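June, late evening

Up at six because of the heat. Did the hall closet before breakfast, the part I have been putting off since we moved to Stusta. Two bags for donation, one for the trash. Found the receipt for the old heater, 210, and threw it out.

Aiman Gunawan came by at noon for the fan and stayed for soup. He says the Wirine road is closed again past the bridge. He took the gray coat too — it never fit me in the shoulders.

After lunch I went through the hats. I own more of them than I wear. The wool ones went into the box with the scarves, and the straw one is going to my sister if she wants it. The red baseball cap I left out on the white table while I made up my mind.

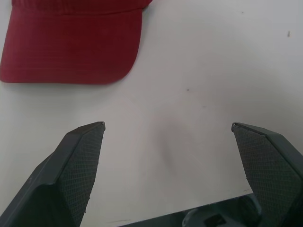
I'm keeping it. The red has gone a little soft but the stitching on the brim still shows, and I like it for the garden. It needs a hook by the back door — the one there now is full of dog leads.

Paid the water bill before dinner. Tomorrow the lower shelf, and call Hämäläinen about the gutter.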